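4.2 Where the alliums end up

I went into this part of the study expecting onions to be the messy category, and I was wrong – it was garlic, by a mile. We asked 50 households to show us how they keep whatever goes into the pan first, and across 187 kitchen logs the small stuff hardly ever had a place of its own. It sat in fruit bowls, in mugs, in the egg rack of the fridge door, and (my favorite) in a gravy boat.

Romana Jurčo, who coded the logs with me, split what we found into 3 types: mixed, sorted and abandoned. Mixed was the big one. People in this group throw everything from the onion family into one shallow container and pick through it when they cook. Wilma Jacobs argued at first that this was just laziness, but the interviews pushed us the other way. Folks told us they like seeing it all at once, and a low tray with a grip at the end is easy to pull off a shelf with one hand while the other one is stirring. Figure 6 shows a mixed tray with a whole garlic bulb in among the smaller pieces.
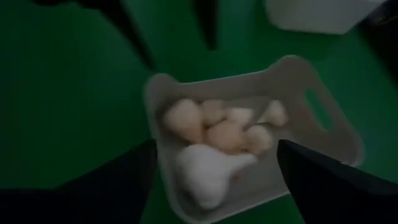 Figure 6. Mixed tray, green tabletop.

Sorted households were rarer, only 18 logs in all, and I'll admit I got a little jealous reading them! They kept bulbs apart from anything loose and tended to shop less often. Whether the sorting causes the careful shopping or the other way around, I can't say from these data. We come back to the abandoned type in Section 5, together with the forgotten potatoes.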